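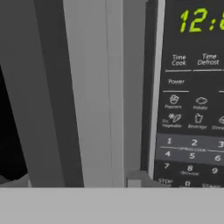
Time Cook, Time Defrost and Power on a microwave's control panel.

How to Set Your Forward Collision Warning
By Eino Eskola
September

My wife drove our Vutar for a whole winter with the collision warning set to "Late" and thought the car was just a quiet sort of car. If you've never opened that menu, pour yourself a coffee and come sit in the driveway with me for a bit (it takes 5 minutes, maybe less if you don't chat as much as I do).

1. Park, put on the parking brake and leave the car in ready mode. Most cars lock these menus while you're moving.

2. Wipe the windshield in front of the mirror, inside and out, and then the badge on the grille if your radar sits behind it. Plain water and a soft cloth are plenty!

3. Go to Settings, then Driver Assistance, then Forward Collision. On the older Gralamis screens it's hiding under Vehicle.

4. Pick Early, Medium or Late. I like Early for highway trips and Medium in town, where Early will beep at every parked van.

5. Check that automatic braking is on. It's often a separate switch, and the warning alone won't stop you.

6. Turn the car off, open your door, wait a minute and start up again. Some models go back to the factory setting, so have another look before you drive.

If you've had new glass put in, ask the shop whether the camera was recalibrated. Mine charged $339, and I was glad I'd asked first.

Comments (2)

dottie_k: Mine was on Late too! Switched it over before work.

Marlon R.: Step 3 is under "Safety" in my Wastley, if that helps anybody.

Related
Reading the Tire Pressure Screen
Packing a Car for a 500-Mile Day
When Lane Keeping Tugs Too Hard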